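3.2 The machines and how people find the right one

I should say something about the room before I get to the interviews, because half of what people told us makes no sense without it. When I started this study I thought I'd be writing about money and time: what a wash costs, how long people wait, who gives up and takes it home. I ended up writing a lot about doors and labels. My co-author Shamim Sethi had warned me this would happen (she has studied shared kitchens for years) and I didn't believe her.

The dryers at the Kirnarer residence are stacked units, each with another appliance above it, and they stand side by side with barely a gap between them. They're all the same dark metallic color. If you walk in with your arms full, what you see is a row of big round doors and not much else to steer by. So the labels matter. Each one is white with rounded corners, up in the top left of the front panel, with 智慧烘 (which we translate as "smart dryer") and then a large number. The number is the part people use. Of the 104 residents we talked to, most could tell us the number of "their" dryer straight away, and quite a few couldn't tell us what the rest of the label said, even though they could read it perfectly well!
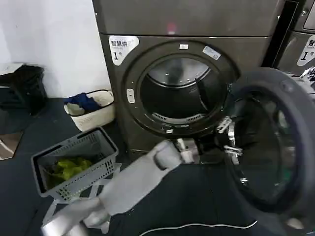

Figure 4. Dryer 1 with its door open to the right, next to a second unit of the same model. Laundry baskets on the floor at left.

We asked everyone to talk us through unloading, and the answers were much more physical than I expected. People talked about their knees. They talked about the back of the drum, and how a sock will sit up against the curved wall where you can't see it from standing height. They talked about the perforated grille along the lower inner rim, which several people wipe with a hand before they load, out of habit more than anything (Noman Warraich, who did most of the evening interviews, started doing it himself by the second week). And they talked about the door.

The door opens wide to the right, and it's a thick thing, with a black rim and tinted glass. Once it's open it takes up the space in front of the neighboring machine. This turned out to be the single biggest source of small friction in the room. If you're emptying dryer 1 and somebody wants the one next to it, one of you has to wait or half close a door. Residents had worked out all kinds of manners around this. You put your basket on the left. You don't leave the door hanging while you fold. One woman told us she could judge a new neighbor by where the basket went – left meant they'd been paying attention.

The basket thing deserves a little more room than I can give it here, and we come back to it in Section 5. For now I'll just note that floor space to the left of the first dryer was treated as a kind of parking spot, with rules that everyone seemed to know and that weren't written down anywhere we looked.

3.3 The closed door

A closed door raises a different set of questions. Is it running? Is it finished? Is there something in there? The glass is dark and the ring around it is shiny, and what you mostly get from standing height is the room looking back at you. I spent far too much of the month of May peering into these things. You see the ceiling lights on the chrome, you see chairs, and you have to get quite close before you can say anything about what's inside.

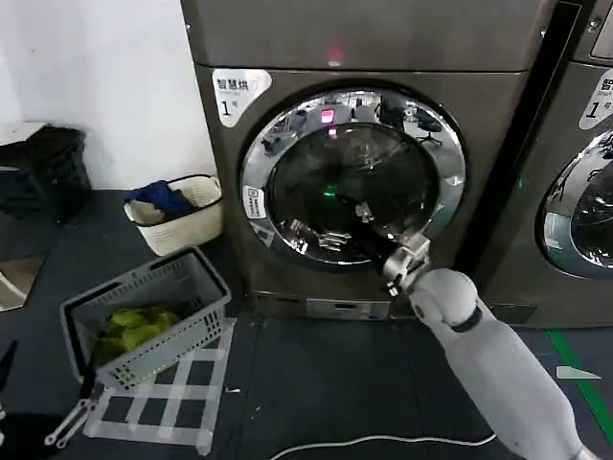 Figure 5. Dryer 1 with its door closed, a robot gripper at the lower right edge of the door.

Etenesh kept the observation notes for this part, and her notes are full of people leaning. Leaning with a hand against the glass to block the light, leaning to look at the small red light on the upper panel, leaning back out again and going to check the next one. She started marking each lean with a little slash in the margin, and by the end of the first week she had 400 of them, so we made it a proper measure (see Table 2).

What people do after the lean varies a lot more. Some open the door by its edge, just far enough to check. Others won't touch a closed door at all if there's a basket nearby, on the grounds that the owner is probably on the stairs. Seven residents said they would take out a stranger's dry clothes and fold them, and two of those said they'd been thanked for it. The rest of our sample found the idea pretty horrifying, and Section 4 is mostly about why.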